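Posted on 30/08/2023 by the author
Filed under: Stays and lodging
14 comments | 37 shares

Booking direct at the Patwary: an account of two reservations

It has been my practice for several years to compare the rate offered by a booking website with the rate offered by the hotel itself, and to record both. Readers have asked whether the exercise is worth the time. The following concerns two stays at the Patwary in July, both in a standard double room on the garden side.

The first reservation was made through Stoltudent, which showed a nightly price of £131 with breakfast excluded. The second was made by telephone with the reception desk, at £178 with breakfast and parking included. The difference appears considerable until the extras are added. Parking was charged separately on the first stay, as was a late departure, and the final bill for three nights came to £563. I had not budgeted for this, and I would advise guests arriving by car to ask for the parking tariff in writing before they commit.

Cancellation terms also deserve attention. The Stoltudent rate could not be refunded after midnight on the day of booking - a condition placed at the foot of the confirmation message. The direct rate could be changed without charge until the day before arrival. I did change it, by one night, and the matter was dealt with in a single short call.

As to the hotel, both rooms were clean and quiet. The lift was out of service during the first visit, and guests on the upper floors were offered help with luggage. Breakfast is served until ten and is of a good standard, although the coffee is weak. Room 992, in the annexe, is the larger of the two I occupied and is some distance from the main entrance.

I have since been asked to compare the Patwary with the Tivotine, which lies nearer the station and belongs to the Ullance group. I have not yet stayed there and will not offer an opinion on the basis of its brochure. A reservation has been made for the autumn, again by telephone.
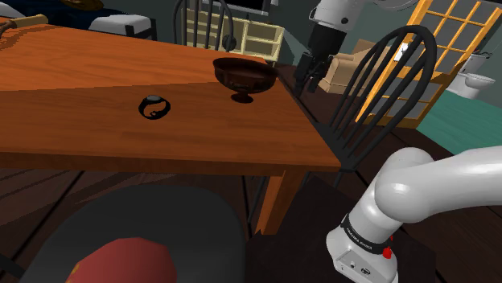

The rate quoted by the Tivotine includes breakfast but not parking, and I shall be travelling by train on that occasion.

This site uses cookies. By continuing to browse you accept their use.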